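Okay friends, a long one today, so get your coffee. I've been meaning to tell you what your monthly gifts have been doing up in Grendau, and I keep putting it off because I want to get it right and then I never write it at all. So I'm just going to type.

Most of you know we started the tool library there in March. The idea came from the families themselves. They had land, they knew how to work it, and what they didn't have was a decent pump or a cart when they needed one. So the fund buys the tools, the village group looks after them, and people borrow for a small fee that goes back into repairs.
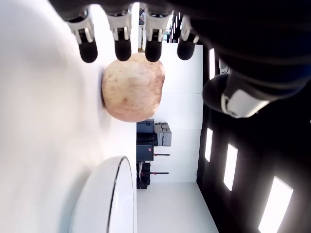 Ezequiel Villanueva: Does the fee cover the repairs by now, or are donors still paying for parts? I give monthly and I'm happy either way, I'd just like to know.

Good question, Ezequiel, and thank you for sticking with us! The fee covers the small stuff - handles, hoses, tires. Donors still pay for pump parts, and I expect that to go on through next year at least. I'd love to tell you otherwise but I'd rather you heard it straight from me.

We now have 461 monthly givers. I read every single name when the list comes in (it takes me a whole evening and I wouldn't give it up for anything). A few of you write little notes in the comment box and I do pass them along, so please keep doing that. 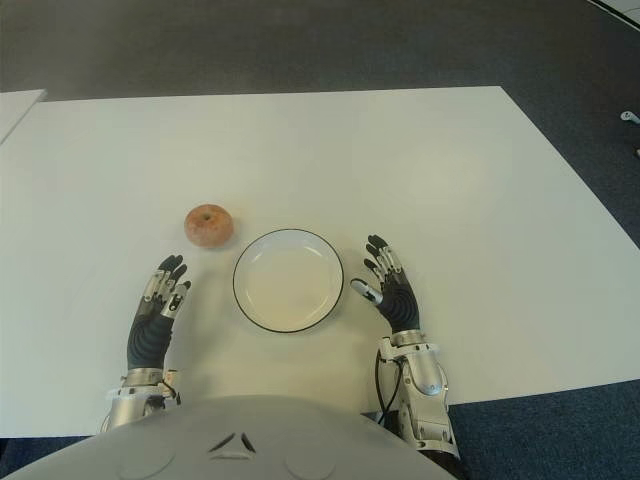 Hanyu Kong
Supporter updates, Kütt Fund
2nd September

Now, the second village. Jorkar asked to join back in the spring and we said not yet, which was hard, but we didn't have the money to promise them a full year and I never want to start something and then walk away from it. Well, we have it now! Their group has already picked the shed, and they argued for two whole meetings over who holds the key, which I take as a very good sign.

They want to begin with 19 tools and see what gets borrowed the most before buying more. Smart, if you ask me. In Grendau we bought seed drills first because we thought everyone would want them, and they sat there while people lined up for the carts.
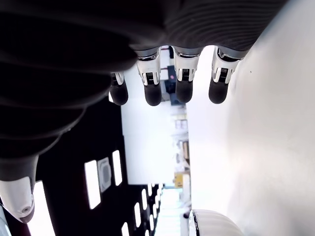

So Jorkar is getting carts on day one, and the drills can come over on loan from Grendau if anybody asks. The two groups worked that out between themselves over the phone, and I only heard once it was settled. I was so happy I called my mother.

One more bit of housekeeping and then I'll let you go. Some of you had trouble changing your card details last month. That's fixed, but if your gift still shows as paused, reply to this thread or send me a message and I'll sort it out with you myself.
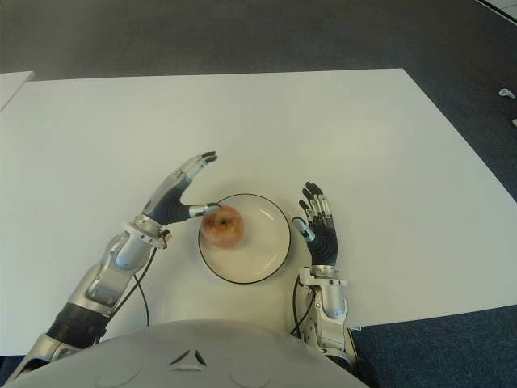
Three ways to help Jorkar get going

1. Add a little to your monthly gift, even for one season.
2. Share this thread with a friend who likes tools.
3. Write a note to the Jorkar group in the comment box and I'll make sure they get it.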